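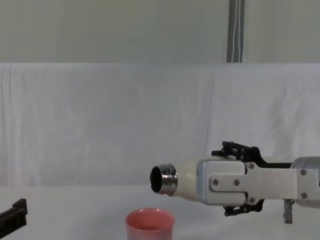
双臂倾倒作业操作规范第二次讨论会 会议记录

时间:五月,下午两点至三点四十分
地点:Hovunton 实验楼二层小会议室
参加单位:Brolstead(主持)、Hovunton、Piras
缺席:Gomia(已提前提交书面意见)
记录:Brolstead 方

一、上次会议记录的确认

上次会议的记录没有人提出反对,予以通过。Piras 要求把“倒水”一词全部改为“倾倒”,会议同意。规范草案中的其他旧用词由记录方在下一稿里统一修改。

二、适用范围

本规范适用于桌面上的双臂操作,即一只手臂拿瓶,另一只手臂空闲或者辅助,容器为无把手的小杯。Gomia 在书面意见中希望把带把手的杯子也写进来。会议讨论后认为,带把手的杯子涉及另一只夹爪的抓取方式,现在还没有足够的经验,本版先不包括。Gomia 的意见保留,作为附录的备选内容。

草案第一版共有 116 条,各方都觉得太长。Hovunton 建议把检查类的条目移到单独的检查表,正文只保留操作人员必须记住的内容。会议同意这个方向,但是移走哪些条目,需要逐条看过以后再决定。

三、已经做过的倾倒记录

Hovunton 报告,到目前为止累计保存了 1,234 次倾倒的记录。其中大约 7 次没有写明瓶子在开始时是满的还是空的,这些记录暂时不用于比较。Piras 问,操作人员中途按停止键的情况是不是也算一次。Hovunton 回答说,目前算一次,但是有单独的标记。会议认为这个做法可以接受,应当写进规范,不要只靠口头说明。

四、开始姿势的规定

这一项讨论的时间最长。原来的条文只写“两臂就位”,各单位的理解不同。修改后的条文如下:

4.1 桌面上只放杯子,杯子直立,杯口向上。工具、抹布、瓶盖不得留在桌面上。
4.2 瓶盖在手臂上电以前取下,由操作人员保管。
4.3 持瓶的夹爪必须闭合,瓶身保持直立,瓶底离开桌面。瓶口不得提前朝向杯子一侧。
4.4 空闲的夹爪张开,停在比瓶子低的位置,不得接触杯子。
4.5 杯子放在两只夹爪之间。

关于 4.4,Piras 认为空闲的夹爪也可以闭合,这样占的空间比较小。Hovunton 不同意,他们的操作人员习惯从张开的状态开始。会议决定采用张开,Piras 可以在自己的场地做对比,下次会议报告结果。 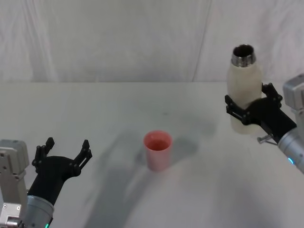

五、倾倒过程中的规定

5.1 持瓶手臂先移动到杯子的上方,然后再倾斜。不允许一边做大范围的横向移动,一边倾斜。
5.2 瓶身接近水平时,螺纹瓶口与杯口之间应当留有距离,瓶口不得碰到杯沿。距离的具体数值本次没有确定。
5.3 在瓶身离开直立状态的整个时间里,操作人员的手不得进入工作区,也不得扶杯子。
5.4 杯子发生移动时,先把瓶身恢复直立,再停止手臂。紧急情况除外,紧急情况下直接按急停。

对 5.4 有不同意见。Brolstead 认为“紧急情况”的意思不够清楚,不同的人会有不同的判断。Hovunton 提出可以列举几种情形,例如有人进入工作区、瓶子在夹爪里滑动、手臂发出异常的声音。会议同意采用列举的方式,最后加一句“以及操作人员认为有危险的其他情形”。

六、夹爪与紧固件的检查

目前各单位的检查间隔不一样。会议决定统一为每工作 4 小时检查一次,内容包括支架板上的螺丝、手指连杆的销轴以及夹爪尖端的磨损情况。发现螺丝松动时,应当停止工作,拧紧以后在检查表上签名。指示灯的颜色在各单位的设备上含义可能不同,本规范不作统一规定,由各单位在工作台旁边张贴说明。

Piras 提问:更换瓶子以后,是否需要重新检查夹持的高度。会议认为需要。夹持高度的写法由 Hovunton 起草。

七、背景布和照明

Gomia 在书面意见中提出,背景布的褶皱应当熨平。多数单位认为没有必要,但是更换背景布或者调整灯光时必须做记录。这一条写入附录,不写入正文。

八、后续工作

Brolstead:修改正文,统一用词,在六月以前发给各单位。
Hovunton:起草夹持高度的条文;提出瓶口与杯口距离的建议数值,并附测量方法。
Piras:做空闲夹爪张开和闭合的对比,提交简短的书面报告。
Gomia:请对第四项和第五项补充意见,特别是 5.4 的列举内容。

下次会议的地点定在 Piras,时间另行通知。各单位对本记录如有更正,请直接写信给记录方。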